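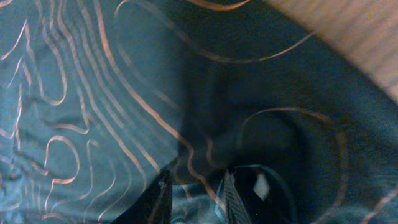 I make Girnell Laundry Rinse in small batches, and I sell it because I got tired of towels that smelled fine until they got damp. It goes in the softener cup, one capful per load, and it's meant for the sour smell that regular detergent leaves behind. I use it on pretty much everything washable, prints included, like that teal fabric with the wavy copper lines running all over it. Try a hidden corner first if you're nervous about a color!

The bottle is 26 ounces and there are two scents, Lozano (citrus, kind of sharp) and Gamari, which is the one I'd call clean cotton if that name wasn't on every shelf already. There's no bleach in either one. Please don't mix it with bleach, and keep it up high if you have kids.

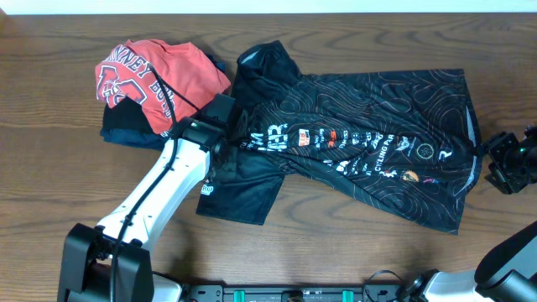 Sizing your dose is easy once you've done it a couple of times. Small load, half a cap. A normal load gets the full cap, and for gym stuff I go to a cap and a half (my washer is a front loader, so yours may want a bit more). T-shirts like the red-orange one folded on top of the stack are a normal load in my book, and so is anything navy.

Single bottle $11. Refill pouches fit the Tiltelon pump, sold separately, and the new labels started in January.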